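Home > Furniture and surfaces > Tables and desks

White table, permanent rings: is there a way to live with this?

Posted by Oleksandra Hladun

In July I bought a white table, an Okano, 140 cm by 75, for the back room where I work, eat lunch, wrap presents and glue things. The shop described the surface as "hard-wearing and ideal for busy homes". I live alone and the home is not what I would call busy, yet the table already looks as if it has been through a long war with hot drinks.

The state of it so far:

There is a faint brown ring on the right where my mug goes. It's there even if I wipe it the same evening. I scrubbed it with the rough side of a sponge, and now I have a faint brown ring in the middle of a dull patch, so I don't count that as progress.

There are also greyish streaks along the front edge, where my sleeves or possibly my laptop rub. And one small blue mark of unknown origin, which I suspect is a pen but which has outlived everything I've put on it.

I've tried washing-up liquid, a melamine sponge (stopped when it started to look matt) and leaving a paste of bicarbonate on it overnight. The paste dried into a crust and I spent Thursday morning chipping it off with a bank card.

I own coasters. I have a set of cork ones, a present, and they are lovely and they live under a plant. The truth is that I put the mug down without looking, and a coaster is a very small target. The last time I tried seriously I managed two days.

So, what I'd like to know:

How do I get the ring and the streaks off without making the surface worse?

What can I cover the table with that isn't a plastic tablecloth? My mother has suggested a plastic tablecloth several times, with lemons on it. I would like something I can put a drink on, cut paper on and lean on, and that doesn't slide about. I don't mind the colour as long as it isn't white, I've learned that much.

I can't send the table back. I threw the box away on the first day, full of confidence.

Lauri Mäkelä

Put a coaster down.

Comments on this reply

Oleksandra Hladun: Thank you, Lauri. Please see paragraph five.

Lauri Mäkelä: I did read it. Buy a bigger coaster then.

Joni Heiskanen: To be fair to him that is more or less where all of this ends up.

Kauko Halonen

I'll take the cleaning and leave the covering to those with taste.

First, stop using the rough side of anything. Most white tabletops sold flat-packed have a thin finish on them, and once you scratch it the tea has somewhere to settle. Your dull patch is probably scratches and no amount of cleaning will fill them in. You can make it less noticeable, and you can stop it getting bigger, and at my age that's the ambition for most things.

For the ring, warm water and a drop of washing-up liquid on a soft cloth, then lay the damp cloth flat over the mark and go away for a quarter of an hour. Wring it out well first. You don't want water finding its way to the edge strip, where it will creep in underneath and swell the core, and then you'll look back on the ring with affection. Wipe, dry with a tea towel, look at it in daylight. Do it again if it's fading. If it isn't fading after three goes, stop.

For the pen, a little surgical spirit on a cotton bud, dabbed on the mark only and wiped straight off. Try it underneath the table first, somewhere the finish is the same. Some painted tops soften with spirit and come away on the cotton bud, which is a thing I know from a bedside cabinet. Open a window, and not near a candle.

Sleeve streaks are mostly grease and dye. Same damp cloth, more patience. New jeans and dark jumpers are the usual culprits and they'll keep at it until they've been through the wash a few times.

I would leave the bicarbonate in the kitchen. It's a mild abrasive and it does on a glossy white top what the sponge did, only slower. You will find people who swear by toothpaste for the same job. It's the same idea with mint in it.

The Gema furniture cream somebody always recommends on here is fine on real wood. On a white top it sits on the surface and collects fluff. I have half a tin if anyone wants it.

Comments on this reply

Oleksandra Hladun: The damp cloth has shifted about half of the ring! The blue mark went with the spirit in one wipe, after all that. I tested it underneath like you said. The dull patch is still dull.

Kauko Halonen: It will be. Put something on top of it.

Lauri Mäkelä: A coaster.

Helmi Ahonen

I have the same problem and the same coasters, near enough, so I'll do the covering part.

What you want is a board. You've been thinking in terms of protecting the spot where the mug goes, and the mug doesn't go in a spot, it goes wherever your arm happens to end. Cover the bit of the table you use and leave a strip of white showing round the outside so you can still tell visitors what sort of table it is.

I went through the soft options before I got there. Felt desk mats are nice under the wrists and drink tea like a camel. I had a leather-look one from Bozkurt that curled at the corners in the first winter and never lay down again; I weighted it with books, and then I had no desk. Glass is easy to wipe but loud, every time you set a cup on it you sound as though you're making a point. Clear plastic sheet is the lemon tablecloth without the lemons. It also traps crumbs underneath, where you can see them and not reach them.

So, a board. Measure the table, take off a hand's width or so at each side, and get it cut. Planditwood near me will cut a sheet to size while you wait, and the man there will ask if you're sure about the measurements, and you should let him. Have the edges sanded or do it yourself, all four of them, and round the corners at the front a bit. You'll be leaning on that edge for years, and a sharp one leaves a line across your forearm by mid-morning. If it's bare wood-based board it needs sealing on both faces and particularly on the edges. Seal only the top and it'll bow, and you'll have a very large shallow dish.

Go dark. I know a black surface shows dust, and it does, you'll be able to write your name in it by the weekend. But dust wipes off. Tea on black is between you and the board.

To stop it sliding, use small stick-on rubber dots, the clear kind sold for cupboard doors. One packet is plenty. Don't be tempted by the mesh stuff that goes under rugs. Some of it reacts with painted or coated tops and leaves a waffle pattern, and you've got enough going on.

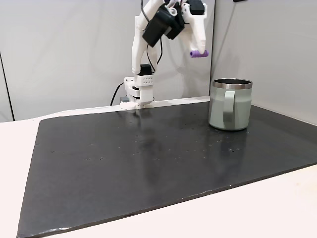 Size is the bit people get wrong, they go too small and end up with what amounts to a tray in the middle of the table. Mine has to take work as well as drinks. Go nearly to the edges, like the black one in the photo, which covers most of the white top, and then the drink can have its own end. The green insulated mug is on the right-hand side of the board and that's where I'd put one too, away from whatever you're busy with, and with no need to aim. An insulated mug is worth having in any case. A double-walled one doesn't get hot underneath the way a china one does, so it's kinder to any finish, and you get to finish the tea at a drinkable temperature as well. It will still leave a ring if you slop it over the side, no mug has been invented that can help with that.

For cutting paper, put a proper cutting mat on top of the board when you need it and put it away afterwards. If you cut straight on the board you'll have grooves, and your pen will find every one of them when you're signing something important.

Once a week or so, lift the board and wipe underneath. I don't always, I'm only telling you what I tell myself. Grit gets under there and if the board shifts it will scratch the white, and then you've paid money to wear out your table in private.

And let the top dry completely after Kauko's damp cloth before you lay anything over it. Leave it for 24 hours with nothing on. I was impatient and had a musty smell in the room for a while that I blamed on the radiator.

Comments on this reply

Oleksandra Hladun: This is what I was after. Would you glue it down?

Helmi Ahonen: No! You'll want to turn it over one day, when the good side has gone.

Joni Heiskanen: Can back up the edge sealing. I did the top of mine beautifully and skipped the edges, and it drank a spilled glass of water from the side like a biscuit. It's thicker at that end now. Also if the table is 75 deep and sits against a wall, I'd push the board right up to the back, otherwise pens roll down the gap and you don't see them again.

Helmi Ahonen: Mine has a gap at the back. There are indeed pens in it.

Oleksandra Hladun: Board ordered, black, with rounded corners at the front. The man did ask if I was sure and I had to go home and measure again. I'd written down the width of the bed. Cutting and sanding is 14 days at my place, so in the meantime I am using the coasters, Lauri.

Lauri Mäkelä: Good.

Oleksandra Hladun: Two of them so far. The others are still under the plant.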